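Keep the Snack Bin Loose

My sister-in-law sent me a photo of her new pantry last Monday, and I have been arguing with it in my head ever since. Every granola bar stood on its end in a little clear divider, sorted by flavor, labels out, like tiny books. It was gorgeous! I hated it.

I come at this from the break room side of life. I help look after the snacks at the Pelletier building over in Bratska, 160 people on two floors, and if there's a way to set out bars I have tried it. Tiered racks. Baskets with cloth liners (crumbs, so many crumbs). A spinning thing that squeaked. One fall I spent an entire morning lining everything up by color, and by 10 o'clock it looked like somebody had stirred it with a broom handle.

So now I'm a big, open bin person. Metal, no lid, flat floor, and the bars lie wherever they lie. You glance in, you see red-brown, you see green, you grab the one you want and go back to your desk. A bar doesn't have a right way up. It isn't a wine glass.

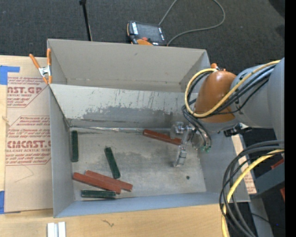

Does a loose bin mean people just dig around and leave a mess?
Less than you'd think, as long as the bin is wide and you don't fill it to the top. Digging happens when things are piled deep and the good flavor is on the bottom. Keep it to a single layer and there's nothing to dig through.

Tanner Landry, who has the desk nearest our snack table, disagrees with me on all of this and says a bin looks like we gave up. He wants the rack back. I told him he could have the rack back if he restocked it himself, and that was the last I heard of it until October, when he started in about scuffs. Yes, metal scuffs! It gets scratches and dull patches and it goes right on holding granola bars. I had a pretty white bamboo-look tray from Morna that chipped in its second week and I still feel bad about the money.

I'll give the divider people one thing. If somebody in the house has an allergy, separate the bars properly, with a real wall between them or in different containers altogether, and label it. That's worth every bit of fuss. For everyone else, I think we've let the pretty pantry pictures boss us around. My sister-in-law told me she refills hers every Sunday night and it takes her most of a TV show. I dump a box in, spread it out with my hand, and go find some coffee.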